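In Praise of the Slow Train

Jun 8, 2020

I love slow trains. I love them the way other people love old dogs or diner pie, and I've been meaning to write about it for years, so please forgive me if I get a little carried away.

By slow train I mean the kind that stops everywhere. I mean the one the timetable prints in the thin type, with the long column of village names under it, the one the app hides at the bottom of the results because it assumes no sane person wants to spend an extra hour and a half getting to the same place. I want the extra hour and a half! I'd take two.

My case for this begins with a branch line I rode every March when I was in my twenties, from the city out to a town called Flillholm, where the track ends at a pair of buffers and a bench. The express would take you most of the way in 40 minutes and then you'd catch a bus. The stopping train did the whole thing by itself, one sleepy platform after another, and I picked it the first time because it was cheaper. After that I picked it because I'd gotten hooked. You could see into people's gardens. You could see who had hung their sheets out and who had started on the beans. There was a stretch past a sawmill where the smell of cut pine came in through the vents, and then a long curve by the river, and I would put my book down for the curve every single time, even when the book was good.

An express doesn't give you any of that. It runs on straight track, behind embankments and sound walls, and when it does pass something worth looking at the thing is gone before you've turned your head. I don't hate fast trains. I'm grateful for them when someone is sick or when I have to be at work by nine. What bothers me is the idea that the fast one is the real one and the slow one is a leftover that we keep running out of pity until the money gives out.

Think about what a stop is. A stop is a town being told that it counts. When the train pulls up at a place with a shelter and one lamp and the doors open, even if all that happens is that some cold air gets on, the railroad has said: people live here, and they may want to go somewhere. Take the stop away and the town doesn't disappear, but it slides a little. The bakery closes early. The teenager with the weekend job needs a ride from her dad. The house prices do whatever they do. I grew up in a place like that, 3 stops from the end of a line that now has no stops at all, and I can tell you that the road they built in its place never felt like it was ours. 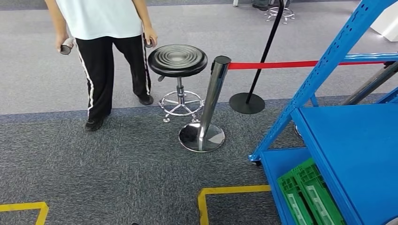 Then there's the company. I have had the best talks of my life on slow trains, and almost all of them were with people whose names I never learned. Something about the pace does it. On a fast train everybody is in transit and guards their armrest. On a slow one people are just sitting in a room together, and the room happens to be moving. I've been handed half a sandwich. I've been shown how to turn the heel of a sock. A man once explained to me, from one end of the Vulosia valley to the other, how you move a beehive without upsetting the bees, and I have never needed to know it and I remember all of it (you do it at night, and you go either a very short distance or a very long one).

And the kids! Kids understand slow trains completely. Put a five-year-old on an express and you'll be asked when it's over. Put the same child on a local and every station is an event. There's a door that opens. There's a dog on the platform. There's a person running, and will they make it, and they did. I rode with my niece out to the coast last summer and she announced every stop to the whole car, getting most of them wrong, and the woman across from us started announcing them too.

I know the arguments against me. The one I hear most is that time is precious, and I agree, it is, but I notice that the people who say so tend to spend the time they save in the line for coffee at the other end. A better argument is money. Stopping a train costs fuel and wears out brakes, and you need staff, and if only 4 people get on it's hard to defend in a budget meeting. I don't have a clever reply to that. I'd only say that we pay for plenty of things that few people use at any given moment, like park benches and the reference section of the library, and we'd think less of ourselves if we tore them out.

There's also the argument that I'm being sentimental, that I like slow trains because I don't have to depend on one. That stings a bit more. So I'll say that for two years I did depend on one, with a connection at a junction where the waiting room was locked in the winter, and I missed it more than once and stood there hating everything. A slow train that doesn't come is no fun for anybody. If you want people to ride the thing, run it on time and run it late enough in the evening that a person can see a movie and get home. Unlock the waiting room. Most of what's wrong with the lines I love is that they were starved first and then blamed for being thin.

When they are fed, though, they come back, and that's the part that makes me want to stand on a chair. The little line up to Flundirska went from a couple of trains a day to one every hour, and the last time I rode it I had to stand as far as the second stop. There were hikers with muddy boots, nurses coming off a shift, a kid with a cello case as big as he was. Somebody had put geraniums on the platform at the top. All that had changed was the timetable! The hills were already there, and so were the people.

I haven't been on any train since the start of March, and I miss it more than I expected to. I miss restaurants, sure, and I miss my friends. But what I find myself daydreaming about at my kitchen table is a seat on the left-hand side, facing forward, with the heater ticking under it. I've been reading old timetables in bed. I have one from a line that's been gone for decades, roughly 100 pages with a soft blue cover, and I follow the columns down with my finger and work out the connections, how long I'd have to wait, whether there'd be time to get soup.

So when it's all right to travel again I already know what I'm doing. I'm going to pack some cheese and a book I don't mind ignoring, and I'm going to take the first stopping train to Flillholm, and I'm going to get off at one of the places I've only ever looked at through the glass. There's one with a water tower and a row of poplars. I've gone past it I don't know how many times and I couldn't tell you what's on the other side of the trees.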